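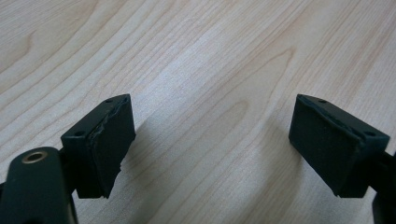 Slide 1. Light wood tabletop, up close.

Okay, hi everybody, thanks for coming back from coffee. I'm Khải Hầu and I'm going to talk about desks for the next little while. Mostly the tops of them, and what we pile on them. (Wait for the door to close. Clicker is the gray one.)

I started at Wilar in March and my desk was a disaster by the second week. Mail, chargers, a mug from the Plasard office I kept meaning to return. So I cleared the whole thing down to the wood and only let stuff back on when I reached for it. Try that tonight! It's a weird feeling, you keep patting the table looking for your stapler.

Ask: who can see the wood on their desk right now? Let them laugh, move on.
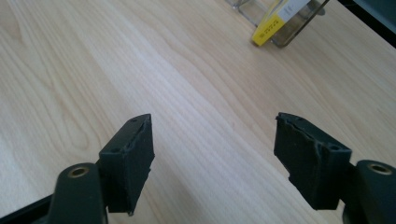 Slide 2. Pale blond top with long, wavy grain.

I love a pale top with the grain running on the diagonal like that. Point out the bright band across the middle, then talk about lamps. Glare drives me up the wall, and I moved mine 3 times before I quit squinting at my notes. Diệp's team put theirs behind the monitor and swear by it. Skip this bit if we're running late.
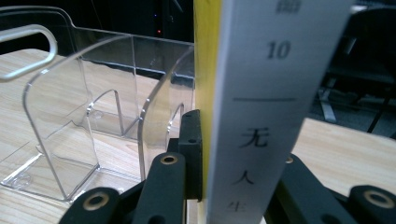
Organizers, my favorite part. I've bought way too many (the Prellia one cost me 300 and I gave it to my sister), and what I want now is pretty simple. I want to see what's in it without picking it up. Clear acrylic does that, you can look right through the side walls to the grain, and with the compartments stepping up toward the back the short stuff in front doesn't get buried. A handle cut into the tall back panel is great too, you grab the whole thing when you need to wipe down. Cards and books can stand up right beside it.

Fingerprints, yes, somebody will ask. Soft cloth, a little water.

Handouts are on the back table, there's a 2 page one and a longer one. Questions!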